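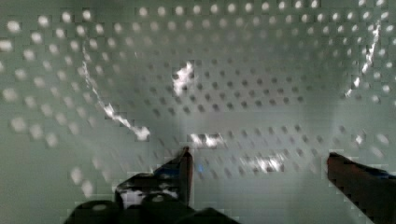
Vercombe is looking for a part-time returns sorter to join the small team at our Prikis site. The work is mostly emptying, wiping out and restacking storage bins before they go back to customers. We look after 2000 bins in several sizes, including the pale grey-green kind with rows of small round holes in the sides, and every one is checked on the inside before it leaves. You will be looking for dents, sharp edges and labels left behind. Bright surfaces can hide a scratch, so you need to be patient and willing to tilt a bin and look again.

Hours are 8.30 to 1.00, four mornings a week. You will be on your feet for most of the shift and there is some lifting. Gloves, overalls and safety shoes are provided. No experience is needed and training is given in the first fortnight by Janka Vondráček, who runs the sorting bench.

We are on the 50 bus route and there is free parking at the side gate. There is a staff kitchen on site.

To apply, send a short letter saying what work you have done before and when you could start. Mark it for Joelle Ghanem, reference 762. Letters can be posted or left at the front desk. Closing date: 9th May.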